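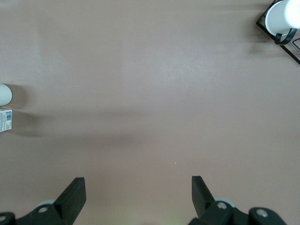

Unit 2: Planning a reach from the wrist camera

The planner in Zornitano works in three steps. It finds the table plane, marks anything standing on it, then searches for a path the open fingers can follow.

Shadows cause most of the false marks. Raise the edge threshold to 200 before you change anything else.

The search stops after 700 nodes and returns the best path so far. Log the node count for every run.

For next time: read the Statatar notes on hand-eye calibration and bring your log file.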